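Fendmont Simulation Group
August 21, 2025 – Séverine Gautier, Data Quality
Reading time: 2 minutes

We use cookies to remember your settings. Accept or manage your choices.

Pre-collection inspection: simulated bedroom, tidying tasks

Inspected by: Gaëtan Pons
Reviewed by: Benoît Aubert
Batch: Flurna, 200 demonstrations requested

1. Scene loads without error on both operator stations.
Pass. Station 2 required a restart after the driver update.

2. Operator has completed the induction and signed the session sheet.
Pass. Shahab Sharifi and Valentin Lebrun are both cleared until March.

3. Emergency stop on the hand controller halts recording and motion.
Pass. Tested twice on each station.

4. Workspace limits prevent the simulated arm from passing through walls or furniture.
Pass with comment. Slight overlap with the bed frame was recorded at full reach. Operators are to discard any example in which this occurs.

5. Task instruction matches the objects placed in the scene.
Fail, corrected. The instruction sheet referred to a cushion. The wording now reads "pillow" throughout.

6. Cloth behaviour is stable before the first command is given.
Pass. The blanket is to be left to settle fully – early starts were the main cause of rejected examples in the Tessier batch.

7. Start state agrees with the task sheet: ball on the blanket, pillow at the head of the bed, arm outside the camera view.
Pass. 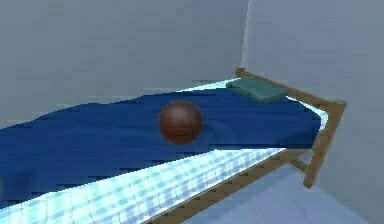

Item 7. Start state, ball and pillow task, simulated bedroom.

8. Ball and pillow positions vary between examples within the permitted area.
Pass. Starts that leave the ball against the end rail are to be regenerated.

9. Failed attempts are labelled and kept apart from successful ones.
Pass with comment. Labels must be entered before the next example begins. Corrections made at the end of a shift will not be accepted.

10. Operators take a break after every 16 examples.
Pass. The reminder is now shown on screen.

11. Files are copied to the Forgate store and the copy is checked.
Open. 1760 files from earlier batches await checking. Mr Lebrun is to report to Ms Gautier when this is complete.

Outcome: collection may proceed, subject to closure of item 11 before the batch is released for training.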